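灰色收纳箱里的白色斜板磨花了，还有救吗？

发布于 2022-02-15　分类：收纳与小修补　浏览 100

Aslı Toprak

先说背景，免得大家以为我闲。我家有一张浅色木头工作台，台面上常年放着一只长方形的灰箱子，敞口，四壁是斜的。零件、螺丝、拆下来舍不得扔的东西，统统往里倒。家里人管它叫“那个坑”，我管它叫“分拣区”，听着体面一点。

箱子里靠后壁有一道窄窄的台阶，台阶下面是一块白色的斜面，东西倒进去会自己滑到箱底。设计得挺聪明，前提是滑下去的是袜子。我倒的是铁件。一月份大扫除，我头一回把箱子彻底腾空，才发现那块白色斜面已经被刮得像一张用旧的砧板，下缘参差不齐，到处是深灰色的小缺口和小点子。台阶上也有些细碎的擦痕，那个我可以假装没看见。
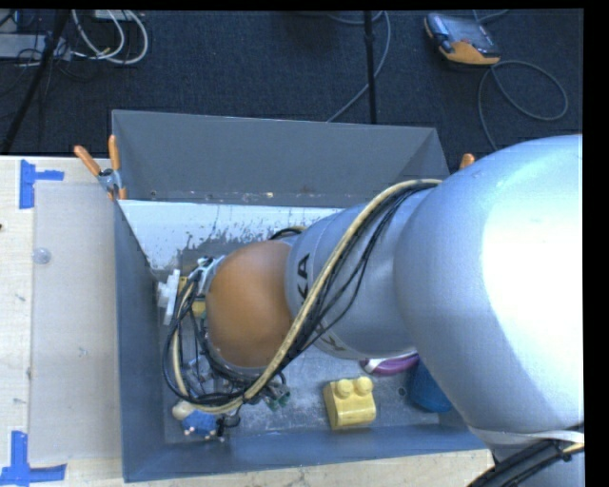

灰箱后壁与磨损的白色斜面

我已经试过的办法如下，请各位不要再推荐一遍：

湿抹布加洗洁精，擦掉一层灰，缺口看得更清楚了，谢谢。

小苏打糊，敷了一晚上。第二天早上得到一只有小苏打的旧箱子。

魔术海绵，用掉两块，手腕比斜面先亮起来。

所以我猜深灰色的地方不是脏，是白的那层已经没了。想问三件事。第一，这种情况能不能补，补完经不经得起继续往里倒铁件？第二，如果补不了，贴一层东西行不行，贴什么？第三，有没有人能帮我说服家里人，这只箱子不必换新的？他们已经把 Firnitz 的商品页面发给我三次了，我每次都回一个竖起来的大拇指。

预算 40 以内，超过这个数我就没有立场说“修比买划算”了。

——

铁皮柜第二格

擦不掉的就是磨掉了，楼主自己已经诊断完毕，我只负责盖章。

补漆这条路我走过，劝你别走。我家那只箱子的情况跟你差不多，我用小罐白色修补漆刷了两遍，晾干之后漂亮得像刚出厂，我还叫邻居来看。然后往里倒了一盒角铁，漂亮到此为止。漆这种东西碰上滑动的金属件，只会变成一片一片的小白皮，混在螺丝里，挑起来比原来的缺口烦人多了。

我后来的做法是贴一层可以换的垫片，步骤写细一点：

一、先处理那条毛糙的下边。用指甲沿着边推一遍，凡是翘起来的、能推动的都弄掉，别心疼，它们早晚会掉。然后拿 400 目左右的水砂纸沾水轻轻磨，磨到手指滑过去不挂为止。目的是不扎手、不顶垫片，磨不白的，别较劲。

二、擦净，晾透。我等了一夜，你性子急的话用吹风机冷风也行。

三、剪一张硬纸板打样。斜面看着是个规整的长方形，等你把纸板放进去就知道它不是。在纸板上改到服帖了，再照着裁正式的。我跳过这一步，废了一整张料。

四、正式的料用薄的聚乙烯片，厚度选 1 毫米上下，太厚了弯不过去，太薄了起皱。上沿顶住那道台阶的下面，下沿多留一截，搭到箱底上。下沿这一截一定要留，刚好裁到斜面边上的话，螺丝会一颗一颗钻到垫片底下去，像回家一样。

五、固定只在上沿贴一条双面胶。别满贴，满贴了以后换起来你会恨我。

我那张用了 9 个月换过一次，料是在 Sarkstead 的五金摊上买的边角料，花了 20，剩下的还够裁一张。你的预算够你任性两回。

至于说服家人，我单身，帮不上。

——

Chowdary楼下老王（不姓王）

换一个吧。

——

软木塞收集者

楼上省字，我补几句。

换不换先看里面装什么。楼主说是放零件的，那磨花就磨花，螺丝又不挑住处。如果哪天要改成放厨房的东西，或者给小孩装积木，那掉屑的面层就不能留了，要么整块盖严，要么真换。

另外提一个没人提的方向：少磨它。我家的零件箱也有斜面，后来我在倒东西之前，先在斜面上搭一块旧毛毡，东西哗啦一下落在毛毡上，声音小了一大半，斜面也不遭罪。毛毡脏了抖一抖，再不行就洗。缺点是小垫圈会卡在毛里，你得拿磁铁过一遍，铜的和塑料的磁铁不认，只好用手摸。这个缺点我忍了，楼主未必。

还有一个办法最土，把箱子转个方向，磨花的那一面朝自己这边，坐着就不容易看见了。家里人从对面走过来倒是看得见，所以要看楼主想瞒谁。

垫片我投一票聚乙烯。别用瓦楞纸，我用过，吸了一回机油之后那个味道，狗都绕着走。也别用那种带花纹的抽屉防滑垫，Fokia 店里卷成一卷卖的那种，防滑垫铺在要靠滑的地方，东西就全停在半坡上了，我站在那儿看了一会儿才想通问题出在哪。

——

Aslı Toprak

谢谢各位。纸板打样那一步救了我，斜面左右果然不一样宽。聚乙烯片已经裁好，上沿的双面胶也贴了，下面多留了一截，目前没有螺丝钻进去。毛毡的主意我先存着，我的垫圈多半是铜的。

转方向那条试过了，家里人在对面站了两秒，又把 Firnitz 的页面发给我了。第四次。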